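Venthorpe Field Remembrance Board > Reunions and Memorials
Thread: Rank order or alphabetical on the new name panel?

prop_wash_penny
Started May 2019

Hello everybody, and I hope the spring is treating you kindly wherever you've landed. I've been going back and forth on this for weeks and my husband has politely asked me to go bother somebody else with it, so you are the lucky ones!

As most of you know, the old panel in the entry hall at the Dristwood armory is coming down when they redo the wall, and we have the chance to put up a new one for the folks we lost out of Venthorpe. That's 45 names, going back to the first crews and coming forward to the helicopter in January all those years ago that a lot of us still can't talk about without needing a minute. The old panel had them by rank, officers across the top, then the senior enlisted, then everybody else in a long skinny column that ran down behind the radiator. My brother is in that skinny column. For years you had to squat down to find him, and my mother, who had terrible knees, did it every single visit.

So I'd like alphabetical, and I'd like to hear from other families before I say so out loud to the people paying for the wall. I'm not trying to start a fuss. I know there are good reasons for doing it the other way and I was raised to respect them.

tailhook_or_bust
Penny, I'm going to disagree with you and I hope you'll take it in the spirit it's meant, because your brother was good to me when I was brand new and did not know which end of the wrench to hold.

Rank was a part of who those people were. Some of them worked very hard for it. My old chief made chief only a little while before the accident, and he had his anchors for such a short time that I'd hate to see them tucked away in tiny letters after his name. I also think there's something to be said for keeping a crew the way it flew. The pilot signed for that aircraft. He'd have wanted to be standing at the front, and I don't mean that in a stuck up way, I mean he would have felt responsible.

That said, the radiator was a disgrace, and I told them so back when they put it in.

mrs_galley_cook
Oh, the radiator. My kids used to leave their wet mittens on it when we came for the wreath laying, and I'd be mortified, and then one of the older widows told me she thought it was the nicest thing on that wall. I think of her every winter.

Could you do neither? What I mean is, could you do it by date, with each loss as its own little group, and then alphabetical inside the group? That way the crews stay together like tailhook wants, and no family has to look at the bottom for their person. We did this at our church for the town list and I only ever heard one complaint, and that was about the spelling of a street.

prop_wash_penny
Galley, I love this, and I feel a bit silly that it didn't occur to me. Tailhook, I do take it in the right spirit, and I remember you too (you ate an entire pan of my mother's cornbread, and she talked about it with pride).

Let me tell you where the rest of it stands so you have the whole picture. Pritus, the sign shop out past the feed store, came back with $875 for the lettering, and that covers names, ranks and dates in one size. Any symbols are extra. Weidemann's, who did the stonework out front, will do the mounting and won't hear of being paid for it, bless them.

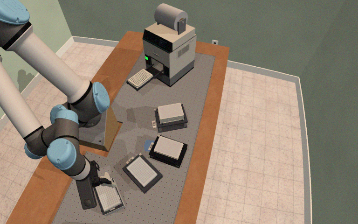

The thing I keep getting stuck on is the table that goes under the panel, where people leave flowers and notes and the occasional can of beer. The old one was a card table with a cloth on it and it wobbled if you breathed. I would dearly love something solid and long enough that nobody's flowers get shoved to the back, and I'm quite taken with that wide orange-brown wood border around a gray top. The little holes all over the gray part I'm less sure about, since my first thought was birthday candles, but I suppose you could tuck a flag stick into one, and people do like to bring the little flags. Whatever we pick, it has to be low enough for somebody in a wheelchair. I have three cousins in Dristwood who own table saws and they have all gone mysteriously quiet.

stillonwatch
Long time reader here, don't post much. I was at Venthorpe after most of you and I only knew a few of the names, but I was part of the detail that met the families that January, and I've carried it around with me ever since. I hope it's all right for me to put in a word.

I'd vote for groups by date too. When I visit I go to one group, and I stand there, and I say hello to all of them together. It would feel strange to me to have them scattered all over the alphabet, with one up by the A's and one clear down at the end. They had breakfast together that morning. I know because I was behind them in line and they'd taken all the bacon.

On the ranks, please check whether they should be the rank held or the rank promoted to afterward. The old panel mixed them. There's one fellow on it who is shown a full grade lower than what's on his stone, and his daughter noticed. She was very gracious about it, but she noticed.

tailhook_or_bust
Stillonwatch, I'm glad you posted. Truly. And thank you for that about the bacon, that's exactly right, that crew was a menace at breakfast.

All right, I can live with groups by date. I'm still going to make my pitch for the aircraft commander being first inside each group. Everybody else alphabetical. One name out of order, and anybody who knows will know why.

mrs_galley_cook
I don't want to be the stick in the mud, tailhook, but what do you do with the groups that weren't flight crews? There was the hangar fire, and there were the two in the truck. If some groups have somebody at the front and some don't, then you'll have a family asking why theirs hasn't got one. I'd keep it plain. Plain is easier on everybody, and you can always read the commander's name first out loud at the ceremony.

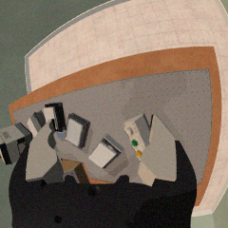 Looking down past the black gripper to the table's wood border, with the tiled floor beyond.

rotorhead_gramps
Coming in with my two cents, and please forgive the typing, I've got a bandage on one thumb from the rose bushes.

I don't care for the date groups at all, I'm sorry to say. My son would be a group of one. He was by himself that night, and I've made my peace with that as well as a father can, but I don't want to see him off in a corner of that panel by himself forever. On the old one at least he had neighbors. There was a loadmaster above him and a cook below, and I got to know both those families just from standing next to them. We still send Christmas cards. With Penny's alphabetical he would have neighbors again, maybe new ones.

I'll go along with what the rest of you want. I only thought somebody should say it, as I don't believe mine is the only family in that boat.

prop_wash_penny
Gramps, I had to get up and walk around the yard after I read that. Thank you for saying it. I hadn't thought about the ones who were alone, and I should have, and I'm sorry.

I called a few people last night, and I dug out the rubbing my mother made of the old panel, and I sat at the kitchen table with it and a pencil until way too late. Going by her rubbing there are 12 names that would end up standing by themselves if we grouped by date. That is a lot of families. I honestly had in my mind that it was a couple.

So I'm back to alphabetical, and I'm a little firmer about it than I was when I started. But I don't want to lose what stillonwatch said, because I'd want to find them together too.

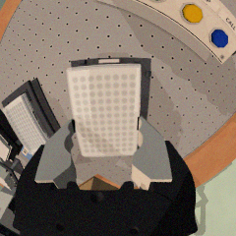 What I'm picturing now is one straight run of names, everybody the same size, with the rank and the date after each one so tailhook's chief has his due. Then we put a book on the table, a good sturdy one with a page for each day we lost somebody, and the crews can be together in there with the commander first if that's what the crew would have liked. The book could have photographs. It could have the bacon in it! Families could add to it, and it wouldn't cost anything like what the lettering does, and if we get something wrong we can fix a page without calling Pritus.

stillonwatch
I would be glad to write the page for January if nobody else has their heart set on it. I'd send it to the families first.

rotorhead_gramps
I like the book. I have some pictures of the cook's boy and mine at a fishing derby that I think his mother would enjoy seeing in there. Where would a person mail them?

tailhook_or_bust
I'm outvoted and I'm a gentleman about it. I still think rank order is proper, and if anybody ever builds one of these for me you can put me behind a radiator. But the book's a good idea, and I'll buy it. I mean that, Penny, let me get the book, and get one with a cover that can take a coffee spill, you know what our crowd is like.

One practical matter. How tall are the letters going to be? My eyes aren't what they were and the old ones were hard to read past arm's length.

mrs_galley_cook
And could we please ask for the wall light to be moved? It made a glare right across the middle of the old one in the afternoon.

prop_wash_penny
Gramps, I'll send you my address in a private message. Please put a bit of cardboard in with the pictures so they don't get bent. Tailhook, bless you, yes, and I'll ask about the letters. Pritus has a sample strip up at the counter and I'm going to stand way back from it with my glasses off and see how I do. Galley, the light is on my list, right under the table. We've got 8 weeks before they start on the wall, so if anybody has a rank or a spelling that needs correcting, please send it to me soon, and send me what's on the stone if you have it.

rotorhead_gramps
Will do. Photos go out tomorrow, thumb permitting.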